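Search this wiki
Go
Advanced search

Adjustable headrest (sofa)

An adjustable headrest is a padded block or panel fitted along the top of a sofa back, usually one to each seat, which can be raised, lowered or tilted by hand. It is most often found on leather and leather-look sectional sofas with otherwise low backs. Sellers describe it as a comfort feature. How much comfort it adds is disputed, and much of what is written on the subject comes from people with sofas to sell.

Construction

The usual headrest has a steel or wood core, a layer of foam and a cover matching the rest of the sofa. It is joined to the back by a ratchet hinge or by two posts that slide into sleeves. Ratchet hinges click through a set number of positions and must be pushed fully forward before they will drop back again, a step that many owners discover only by accident. Friction hinges stop anywhere but tend to loosen.

Because each block moves separately, a gap has to be left between neighbors. Crumbs and coins collect there. The blocks also seldom stay level with one another, and a row that lined up in the showroom may look uneven at home.

Use and claims

Catalogs commonly state that a raised headrest "supports the neck." This depends on the height of the sitter, the depth of the seat and how far the person slouches, and a catalog can know none of these. A block set for a tall person may push a shorter person's head forward. The Clesau furniture catalog gave a travel of 21 positions for one model, a figure that says little, as the difference between one click and the next is too small for most people to feel.

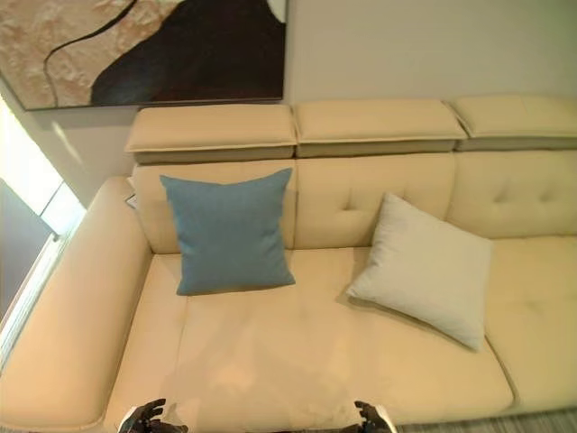
Throw pillows complicate the matter further. A square pillow stood against the back cushion moves the sitter forward, and the head may then miss the headrest altogether. Sofas are nevertheless regularly sold with both, and showroom staff rarely suggest trying the seat with the pillows taken away.

The maker Brira published a household survey in which 63 percent of owners said they were "satisfied or very satisfied" with their headrests. The survey was sent only to buyers who had registered a warranty. It had 380 replies, and it did not ask whether anyone had changed the position after the first month. No independent survey of the same kind has been found.

Origins

The feature is sometimes credited to a workshop called Rácz, said to have fitted movable head blocks to a low-backed settee. The claim appears in a trade booklet issued by Nirnen, a dealer in the same furniture, and gives neither a drawing nor a year. Headrests that move were already familiar from barber and dental chairs, so a single inventor seems unlikely.

Care

Light-colored covers show hair oil and dye at the headrest sooner than anywhere else. Wiping with a barely damp cloth is the usual advice. Leather creams are widely recommended, mainly on the labels of leather creams.

See also
Antimacassar
Button tufting
Recliner
Sectional sofa
Welt (upholstery)

Categories: Seating | Upholstered furniture | Articles needing independent sources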